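Endardale Cottage, dining room check, August 2019
Done by me, Lucie Cormier
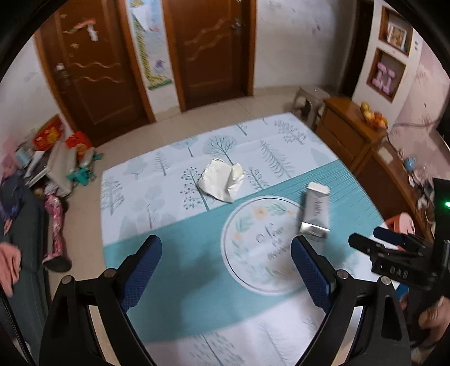
Dining table, tree-print cloth, paper and small box still on it.

Table steady: OK. I leaned on all the corners and got no wobble.
Cloth overhang: OK, 20 cm on the door side. Love the trees on this one!
Table cleared: NO. Crumpled paper to go in the bin, and the little box needs a home (Rochelle, is it yours?).
Walkway to the door: OK, 46 cm at the tight end, though I'd like the chairs pushed in more.
Smoke alarm: beeped nicely when I pressed it. New battery in December.
Heater cord: a bit frayed near the plug. Tagged it number 19, please don't use it till Fortin has had a look.

Rechecked by: Rochelle Tawhiri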